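Week 3 handout - Showing a robot what you want
Revised 28 Jan 2018

These notes go with the second half of the lecture, the half where the projector worked. They replace last year's version, which had the sign convention for twist backwards and caused a good deal of grief in March.

## 1. Three ways to show it

**By hand on the arm.** You switch the arm to its floppy mode, take hold of it near the wrist and drag it through the job. The joint readings get recorded as you go. This is called kinesthetic teaching, mostly by people who have never had to do it with a sore shoulder. It's good for short motions with one arm. It's poor for anything needing two arms, unless you can find a second person who moves exactly when you do.

**By remote control.** You hold a controller, or a small copy of the arm, and the real one follows. Your body stays out of the camera's view, so the pictures the robot learns from look like the pictures it'll see later. The price is that you lose your sense of touch and some of your sense of distance. Most students knock something over in the first session. The Tultum bench has a padded floor for this reason.

**By hand-held gripper.** You carry the robot's hand around without the rest of the robot. A camera rides on it, you squeeze the fingers open and shut, and the arm gets involved much later, if ever. You can take one home on the bus. You can also reach places and move at speeds that no arm in our lab could manage, and that trap catches somebody every year. See section 4.

## 2. What gets recorded

For each demonstration we keep:

- the view from the camera on each gripper
- the position and tilt of each gripper over time
- how far the fingers are open
- a start mark and an end mark, which you have to add yourself

The last one is where marks are lost. A demonstration that begins with you scratching your nose teaches the robot to scratch its nose. Trim it.

All our rigs record at 30 readings a second. If your file says otherwise, you've loaded the Pusinach set from the old assignment, which has its own ideas about time.

## 3. How many, and how varied

The Orkent grocery set, which you'll use for Assignment 2, holds 1256 demonstrations. After we threw out the ones with lost tracking, missing end marks or an audible argument, 647 were left. Budget your own sessions accordingly.

Variety matters more than most people want it to. If the box is in the same spot every time, the robot learns the spot and pays the box very little attention. Between takes, shift the box, turn it, and change which item you pick up first. Leave the mess in the background alone. A robot raised on tidy tables has a hard time of it later.

On the other hand, don't vary the *method* without a reason. If you pinch a bag by its corner in half your takes and by its belly in the other half, a simple learner may average the two and close its fingers on a place neither of you had in mind. Pick a grip and stick with it for the whole set.

## 4. Worked case: snacks and an open box

The task is a two-handed one, with a gripper for each hand. One deals with the box, the other with the snacks. Soft bags are a nuisance: they crumple, they slide over each other, and the printing on them gives the tracker plenty to look at, some of it moving.

Things to settle before you record:

1. **Which hand holds the box.** Cardboard is light and will travel if a bag snags on it. Use one gripper on the front edge and keep it there while the other does the lifting. Blue pads on the inner faces of the fingers go against the cardboard.

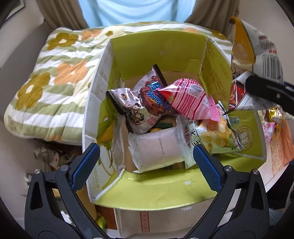 2. **Where the bag is held.** High on the bag, with the fingers closed before you lift. Half-closed fingers look fine on video and fail on the arm.
3. **How fast you go.** Slower than feels natural. Your wrist can flick; the arm's can't. Any take with a flick in it goes in the bin, however elegant.
4. **When it ends.** Fingers open, bag let go, gripper clear of the box. Then the end mark. Then you may have a chip.

## 5. Before next week

Read the Holanda lab manual up to page 66. The chapter after that is on welding and won't be on anything.

Record ten takes of the box task in pairs, trimmed and marked. Swap sets with another pair and try to find their worst take without being told which it is. If you can't find it, either they're very good or you aren't looking at the finger widths.

Bring to the tutorial:

- your ten files, named the way the assignment sheet says
- one take you threw out, with a sentence on why
- a charged battery for each gripper (the lab has spares, all flat)

Marking is on the data only. Neat handwriting in the log book is appreciated and worth nothing.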